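Robots and Automation for Everyday Work
Notes for Week 9: Our Visit to the Ornach Open Day
October 27, 2026

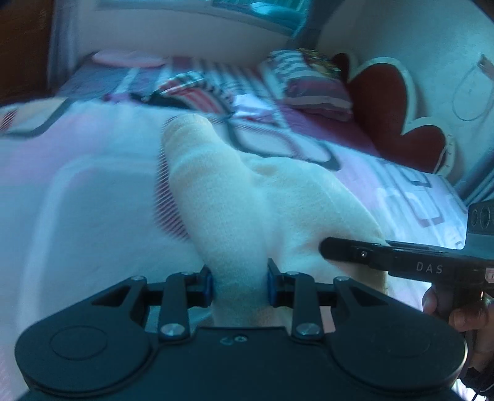 Khalaf wrote to the class list the evening after the visit that the part that stayed with him was how long a soft thing takes. He had expected the heavy lifting demonstrations to be the hard ones, he said, and he came home thinking mostly about cloth. Several of you wrote back to agree, and I'm glad, as that is more or less where I wanted to start today.

First, a thank you to everyone who made the early bus. I know the ride out to Ornach is a long one, and those who missed it can still follow these notes, though I'd ask you to read chapter four before Thursday so that the words below aren't all new at once.

1. What the day was for

The Prastov group opens its doors once a year, and the theme this time was household handling: bedding, clothes, cushions, soft toys, all the things a home is full of and a factory mostly isn't. The work we were shown is done with hand-held grippers. A person holds the tool by its grip and does the chore with it, and the recordings of those chores are what the robot later learns from. I like this way of working very much (you'll have guessed that by now), and I'd like you to be able to say in your own words what is good about it and what is awkward.

2. Why soft things are hard

A wooden block has one shape. You find its edges, you close the fingers, and up it comes. A fleecy thing has as many shapes as there are ways to drop it, and the moment you pinch one corner the rest of it goes somewhere new. Please write down these three terms, which will come up again and again:

Deformable object – anything whose shape changes when it is handled.
Grasp point – the place on the object where the fingers close.
Two-handed task – a chore in which each gripper has its own part to play, and the timing between them matters.

Think about a mitten. If one gripper pinches it low down, where should the second one go? There isn't a single right answer, and at the tables we heard at least two good ones argued quite cheerfully. One was to go for the far end and pull the thing straight. The other was to leave it hanging and let gravity do the sorting out.

3. The numbers from the talk

For those who were at the coffee table during the talk (I saw you!), here they are. The Purkura set, as the group calls its collection of bedroom chores, had 1486 recordings at the end of August, and 614 of those used both hands. The plan is to reach roughly 3000 by next summer. A recording is kept to 90 seconds at most, so a long chore such as making a whole bed gets split into pieces. We'll talk on Thursday about whether that splitting does any harm. I lean toward thinking it does a little, but I've changed my mind on this before.

4. About real rooms

A question came up on the bus home that I didn't answer very well, so let me try again. Why record in bedrooms with patterned sheets and piled-up pillows, when a plain table would be so much tidier? The trouble with the plain table is that a robot trained there has only ever seen plain tables. Stripes, printed sheets and bright windows all change what the camera picks up, and a system that has met plenty of them has a better chance in your grandmother's house. It does make the learning slower – that was said quite openly in the talk, and I appreciated it.

5. For Thursday

Choose one soft object at home and one chore you do with it. Do the chore slowly, using only thumb and forefinger on each hand. Write half a page on where you pinched, when you let go, and which hand waited for the other. Socks are fine. Fitted sheets are allowed too, but please leave yourself plenty of time.

Bus receipts go in the folder by the door.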